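Trirnener Stage Kit – User Guide
Section 4: Setting up for an outdoor concert

Read this section before you unload the truck. Most people read it after, which explains the length of our support line.

1. Park the truck with its tailgate facing the stage. The main cable is 60 feet long and will not stretch, although several crews have tried.

2. Carry out the two speaker stands and open the legs fully. Tighten each collar by hand.

Caution: Do not stand a speaker on grass that was watered this morning. City parks love to water at 5 a.m. on the day of a free show.
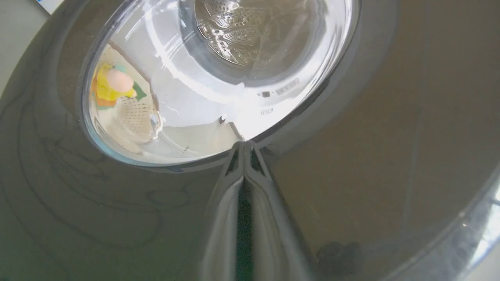 3. Lift the speakers onto the stands with one person on each side. Singers' cousins do not count as crew unless they have done this before.

4. Run the main cable from the mixer to the left speaker, then link left to right. Tape it down wherever the audience will walk – and they will walk everywhere.

5. Switch on the mixer first and the speakers last. When packing up, reverse the order. The loud pop you get otherwise will be remembered longer than the opening act.

Note: The kit covers a crowd of around 624 people seated on a lawn. For anything larger, add a second Trirnener kit or book a quieter crowd.

6. Set every channel to zero and bring up the lead vocal. Ask the singer to sing a verse at full volume. "Check, one, two" tells you only how the singer counts. 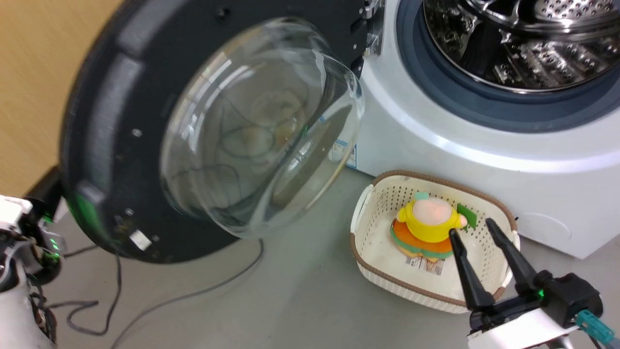

Noémie Royer writes from the Drovemden summer series that her crew skips the verse and uses the loudest chorus in the set, with the backup singers in from the start, and hasn't had a squeal since May. We have no objection. If you do it her way, leave the monitors at 2 until the chorus is over.

7. Bring up the backup vocals one at a time, then the band. If the drummer asks to be louder, nod and touch nothing.

8. Walk to the back of the lawn and listen. Adjust the treble if the words are muddy, then save the settings under the name of the venue.

For rain covers, see Section 5.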